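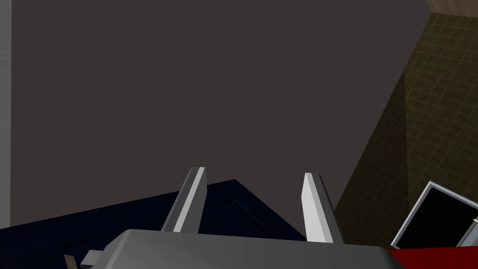 Open gripper from behind and above

Zerdale guest star day - stage safety walkthrough, with my comments
Fletdale Stage 7, walked 13th March

I do this list every time somebody new comes on the show for an episode. The regulars know where the bad step is. Guests don't, and they're usually nervous and reading their pages while they walk. Yung-ching Chung signs off on the electrical lines and I do everything else.

1. Stage door and walkway from the trailers
OK. The mat has been taped down again (thank you, whoever did that). The light over the door is bright enough to read sides by, which people will absolutely stand there and do.

2. Fire exits clear and signs lit
OK on the east side. West side had a rack of hospital gowns parked in front of it when I came through. I moved it myself and it had better still be moved tomorrow. If wardrobe needs a spot for that rack, come ask me and I'll find one!

3. Extinguishers
Tags all current, next service is June. The one by the makeup room hangs behind the door when the door is open, so I've put in for a new hook on the other wall.

4. Cable runs
NEEDS WORK. Somebody laid a run straight across the path from video village to the courtroom set with no cover on it. I nearly went down and I was looking for it.

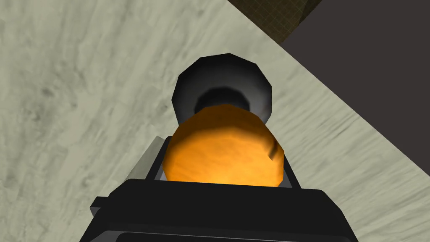 Yung-ching says the covers are in the cage and it's a short job, so I'm leaving this one marked open until I've walked over it in the dark with my own two feet. No flashlight, that's how the cast will be doing it.

5. Overhead lights
OK. Safety chains on everything over the bench and the jury box. Plokudora delivered the replacement clamps and they're up. The old ones are in a bin with red tape on it - please don't borrow from that bin.

6. Balcony set
Railing is solid now. I leaned on it, then I got our biggest grip to lean on it. The limit up there is 7 people including camera, and I want that sign back where it was. It got taken down for a wide shot and ended up face down on a couch.

7. Set dressing and hand props 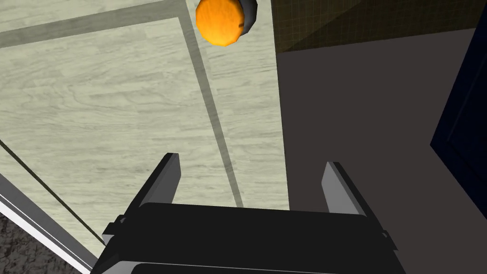 Guest scenes mean fresh dressing, and fresh dressing means things end up where actors put their hands and feet. Glassware is all breakaway for the argument scene and it's labeled that way. Knives on the kitchen set are dull, I checked each one. What gets me is anything round, like the orange one at the top there. Put it on a table, someone bumps the table in a big emotional moment, and now it's on the floor behind an actor walking backward. A dab of putty underneath, please. OK once that's done.

8. Stairs on the Yau house set
Mostly OK. The third tread squeaks, and sound hates it more than I do. The white tape on the edges has worn off near the bottom and needs doing before rehearsal. Heels in this scene, by the way! Yesenia Serrano in costumes has a flat pair for anything shot above the knee.

9. Smoke and haze
Water-based only. Notice is posted on the call sheet and at the door. I still need a yes or no from the guest's people on asthma, and I've asked twice.

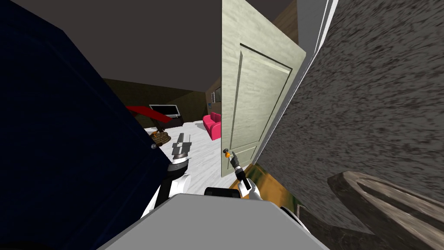

If I don't hear by call time we shoot the hallway without haze and the director can be mad at me. I've been yelled at over worse.

10. First aid and medic
OK. Kit restocked, medic booked for the full day plus 60 minutes past wrap. Radio channel is on the back of your badge.

11. Safety talk
Do it with the guest in the room. Last time it happened while ours was still in makeup and I ended up giving the whole thing again through a hair dryer.

Still open: 4, 7, 8, 9. I'll be back on the stage 30 minutes before call to close them out. Text me if the rack moves.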